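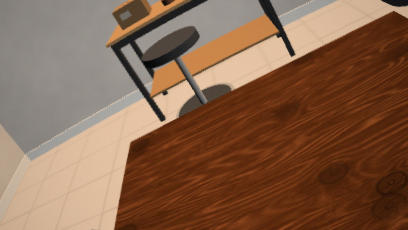
Last edited in May by Falside

Topic: Older beagle scratching at night

Falside wrote:
My beagle scratches from bedtime until 2 or 3 a.m. No fleas that I can find, skin looks fine apart from a pink belly. Vet wants to start a food trial. He has eaten the same chicken kibble for years. Is it worth the trouble?

stilen548 wrote:
Do the trial. Ours took the full 90 days before we could say anything. No treats, no table scraps, no flavored chews.

Boonchu wrote:
I'd look at dust and pollen first. Food allergy is less common than people think, and a pink belly this time of year sounds like grass to me. Wipe his feet and belly after walks.

stilen548 wrote:
He can do both. Wiping feet doesn't rule out food.

Boonchu wrote:
If he does both and the dog improves, he won't know which one did it. One thing at a time.

Filidari wrote:
Not finding fleas doesn't mean much. Is he on a monthly preventive? Mine had four bad weeks and I never saw a single flea on her.

Falside wrote:
He was, but I let it lapse over the winter. Calling the vet about that tomorrow.

Muchen Qian wrote:
Wash his bedding hot too, and vacuum under the couch. I'd still ask about the food trial once the flea treatment has had time to work.

Falside wrote:
OK. Fleas first, then food. Will post back.

Recent topics
Crate size for a growing hound
Ear cleaner that doesn't sting
Senior dog won't use the stairs
Switching from dry to canned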